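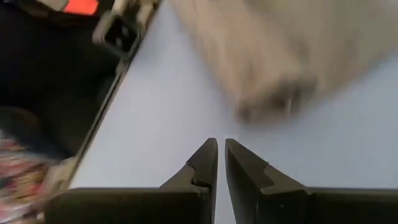 Two dark tapered tips, nearly touching.

Grosville knit is a trade name for a soft ribbed cloth sold from the town of Grosville. Sellers claim it never pills, a claim that rests on one wear trial of 1,406 garments, run by Wosex, the firm that markets it. The raw results were not released. The name is also used loosely — any beige sweater with a ribbed hem may carry it — and no standard defines it.

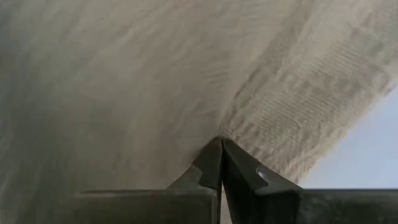

According to Fu, the trial proves little, as the garments were washed only twice and the loose fibers had hardly begun to work free. Wosex disputes this but has not repeated the test. The supposed link to older Traltasus cloth is likewise unsupported by any dated sample.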